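Search this blog
Search
Archive

The road to Burkullow and the long stone wall

Posted in June by Seema Thakur

I have been walking the same stretch of road out of Lastadcombe for most of a year now, and I've never written about it. I've written about the bakery, the bus schedule and my bad knee. The road gets me to all of those places except the knee, so it seems fair to give it a post.

If you don't know the area, the road leaves town past the feed store, goes level for a while, and then bends to the right along a stone wall before it starts up toward Burkullow. From my front door to the far end of the wall takes 33 minutes at my pace. My neighbor Ravindra does it in less, but he doesn't stop to look at anything.

I started in the fall, after the doctor told me to walk on something flat. The path by the creek is prettier but it's all roots. The road is wide and the grade is easy until you get past the wall, where I turn around. I go early, before seven if I can, and again in the evening when it's hot. There's a bus that comes through at 6:40 in the morning and you want to be well over to the side for that one.

The wall is the reason I picked this direction and not the other. I like a fieldstone wall. My grandfather put up a short one behind his house, and I spent a summer carrying stones to him that he mostly rejected. He would turn one over twice, put it down by his foot and hold out his hand for another. I was 12 and thought he was being difficult. Having looked at a lot of walls since, I think he was being difficult and also correct.

This one is a retaining wall, holding back the bank with the trees on it. It starts low and gets taller as you come along the bend, and the stones are all shapes. It leans a little in one place near the far end, or I think it does. I've gone back and forth on that. Ravindra says it leaned when he was a boy and it hasn't gone anywhere. 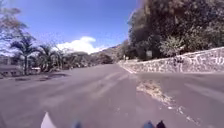

The bend by the wall, with the trees up behind it.

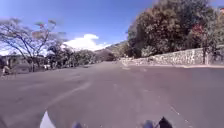 The lane paint has been bad for as long as I've lived here. In daylight it doesn't matter much, because you can see the curve well ahead of you. At night in the rain I don't like it at all. I drove home from my sister's in March and went through there at a crawl with my nose over the steering wheel. I called the county the next morning and got a polite man who took down the name of the road and asked me to spell Burkullow. He gave me a request number, 1,308, and said repainting is done by traffic count. I asked what our traffic count was and he didn't have it in front of him.

I called again in May with my number. It was still open. I've put it on a card on the refrigerator, and if anyone else wants to call and mention it, please do.

The other thing is the dirt. Sandy soil gets onto the pavement along there, and if you're on foot you don't think about it, but a bicycle is another matter. My nephew went down on it in April and took the skin off one elbow. He was going too fast, he says so himself, but loose grit on a curve is a poor surface at any speed. I took a push broom up there one morning and swept for a while. It felt like a useful thing to do. A week later there was more of it.

I don't know for certain where it comes from. Ravindra's opinion is that it washes down off the bank when it rains hard. Mine is that some of it falls off the trucks from the Garg yard, which go by without a cover. We may both be right. I walked along the foot of the wall looking for a place where the soil was getting through and couldn't find one, though I'm not an engineer and I was also looking out for cars.

The trees I have no complaint about. They're big and thick and by this time of year they make that side of the walk bearable. On a July evening last year I measured the difference with the little thermometer off my porch, carrying it in my hand like a fool, and then forgot to write down the numbers. It was cooler under them, anyway. In winter I'll want the sun and I'll probably complain then.

A few practical notes, for the two people who asked me about walking out this way:

Park at the feed store. They don't mind if you stay off to the left side of the lot.

Bring water. There isn't any between the store and Burkullow.

Walk facing traffic, but cross over before the bend. Drivers coming around to the right along the wall don't see you until late.

Wear real shoes. I wore sandals once and got gravel in them and had to stand on one foot by the curb to shake it out.

If you keep going past the wall, the hill takes over 40 minutes and comes out by the old Guvance sign, where there's a bench. I've done it twice. The bench is fine. Coming down is worse than going up if you have a knee like mine, so I'd get somebody to meet you at the top with a car.

Next time I'll write about the bread, since the bakery has changed its rye and I have been asked what I think.

3 comments

Ravindra Khurana
It does not lean any more than it used to. Also I do stop to look at things, I stop at the gate where the goats are.

millroad_pat
I called and gave them your number. They said it was "in review." The man had me spell Burkullow too.

Dee
Please do write about the rye. My husband won't eat the new one.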